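29/01/2019
By Somtochukwu Aliyu

Search this site Go Type and hit enter

The couch is in transit

I bought a couch in December. I want that on the record, because my living room offers no evidence of it. My living room contains a rug, a lamp, and a rectangle of floor that is a slightly better color than the rest of the floor, where the old couch used to be.

The old couch left first. I know. Everybody I've mentioned this to has given me the same look, the one you give a man who quit his job after a good interview. But a guy two streets over wanted it for his basement and had a truck that weekend only, and the new one was due in seven days, and I thought, what's a week? I'm an adult. I can sit on a dining chair for a week.

The new couch is called the Jilen. It comes from a store called Flenora, which sells furniture with names that sound like cough medicine. I sat on it in the showroom for long enough that a salesman brought me a bottle of water. It was $1,285, plus $50 for what they call white glove delivery. I have since spent a fair amount of time picturing the gloves. I assume they're very clean, seeing as they haven't touched anything.

Flenora does not deliver its own couches. Flenora hands them to a company called Rallis, and Rallis does not tell you where they are. For that you need Tetis, an app, which requires a password with a symbol in it and permission to send you notifications. I gave it permission. I was young then.

The first status was "Order received." Fine. The second was "Preparing your item," and I liked that one, I pictured somebody fluffing it. Then came "In transit," and I told my mother the couch was on its way, and she told my aunt, and my aunt has asked me about it every Sunday since.

I should explain how the calling works, in case you ever need to do it. If you call Flenora, they say it has left their hands and you should call Rallis. If you call Rallis, there's a menu. Press one if you're a driver. Press two if you're a retailer. Press three if you have a piano. There is no number for people with couches, or people without them. If you stay on the line and press nothing you get a woman with a lovely calm voice who asks for your reference number, listens to all of it, and then asks whether you've tried the app.

I have tried the app. I've tried it in the morning before coffee, and at red lights, and once in the middle of somebody else's wedding toast. I deleted it and installed it again in case that shook something loose. It asked for a new password. It wouldn't accept the old one on the grounds that I'd used it before.

Meanwhile you adapt. I've been sitting on the rug with my back against the wall, which turns out to be a different thing at my age than it was in college. In college you got up off the floor by standing. Now there's a stage where I'm on my hands and knees, and I stay there a minute to think about things. I've found a pen under the radiator. I've seen the underside of the windowsill, and whoever painted this apartment did not expect anyone to see the underside of the windowsill.

I also watch TV in bed now, with the laptop on a pillow. I was raised to believe this was the beginning of the end. My mother's view was that a bed was for sleeping and for being sick, and that a person who ate toast in one would shortly be found wearing a robe at the supermarket. I haven't gone to the supermarket in a robe. I have eaten a great deal of toast.

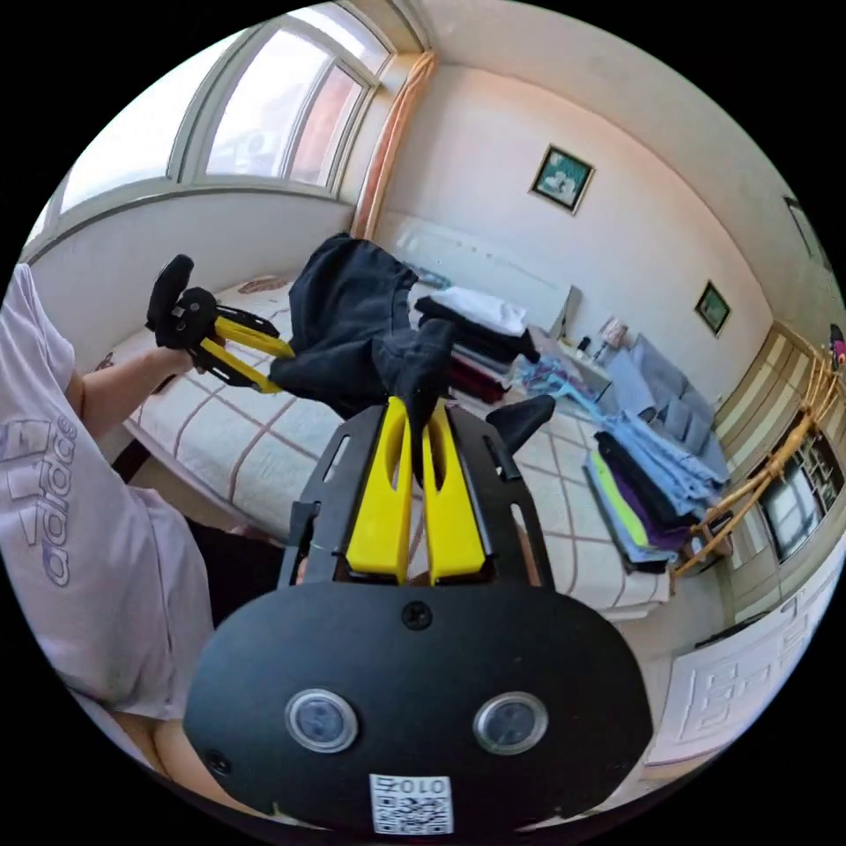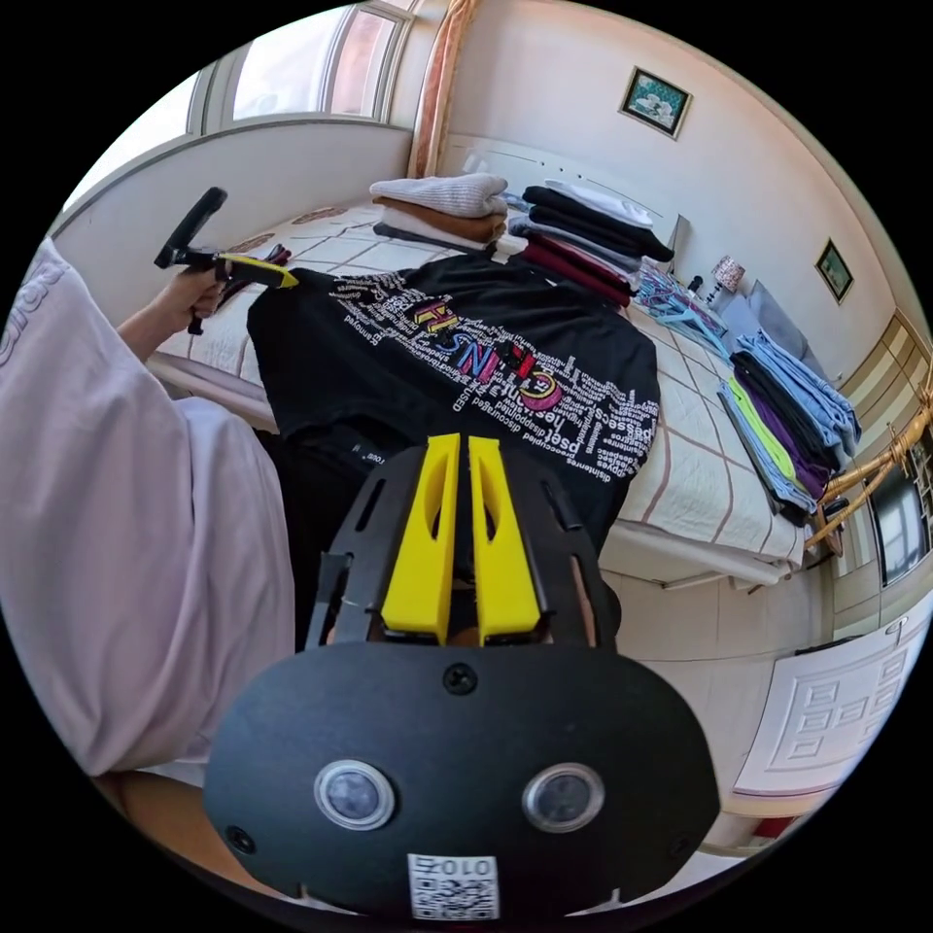

The couch, in the meantime, acquired some new statuses. "In transit" became "Exception," with no further comment. Then "Exception" became "Arrived at facility," which got my hopes up, and then "Departed facility," and then "Arrived at facility" again, same facility, as if it had gone out for a sandwich. After that Tetis more or less gave up on verbs. I'd respect it more if it went all the way and borrowed from the white print on the black T-shirt in the second picture, where you can pick out "Disappeared," "Discouraged" and "Perceived." Put those in order and that's my whole month. The couch Disappeared. I was Discouraged. I'm still waiting on Perceived, but I'd take it. If a driver somewhere in Ohio would just perceive my couch and phone it in, I'd sleep better.

There was one real sighting, sort of. On day 19 or so (I was still keeping track then, on the back of the receipt) I got a text saying my driver was 44 minutes away. I can't tell you what that did to me. I vacuumed the rectangle. I propped the front door open with a boot. I moved the lamp, then moved it back so the men in the gloves wouldn't think I was nervous.

The text updated after a while. It said my driver was 44 minutes away.

I ate lunch standing up in case he was early. I went down and moved my car so there'd be a space out front, then stood in the space, because a woman in a Subaru was giving it serious thought. It was cold. I'd left my hat upstairs. At four o'clock the driver was 44 minutes away, and at six the text thanked me for my delivery and asked me to rate it.

I gave it three stars. I'd like to say I was making a point, but I think I was just brought up a certain way.

The woman with the calm voice was very interested to hear all this. She said that according to her screen the couch had been delivered. I said that according to my living room it hadn't. She asked if I'd checked with a neighbor. I want you to consider that question the way I did, standing in the hall, phone in hand, imagining which of my neighbors might have brought in a three-seat couch for me as a kindness and forgotten to mention it. And then, God help me, I went and knocked on a couple of doors. The man in the apartment below has a very nice couch. It isn't mine. I looked at it longer than was polite.

They opened an investigation. I've been given an investigation number, longer than the reference number, and it goes in a different box in the app. The investigation has its own status. The status is "In transit." I asked the woman what it was in transit to. She said she could see how that would be confusing.

Flenora has been decent about it, within limits. They offered me a discount on a second couch. They also offered me the matching ottoman at no charge, to be sent right away, by Rallis.

I said yes to the ottoman. I don't know why. Some part of me wanted to see what would happen, and some part of me wanted to put my feet up on something while sitting on the rug, which I've since worked out isn't physically possible unless you're a good deal bendier than I am. It shipped last week. I now have two reference numbers, one investigation number, and an app that buzzes in my pocket more than my family does.

This morning's notification says the ottoman is 44 minutes away. I've moved the car.

Share this post Email Print
7 comments Leave a comment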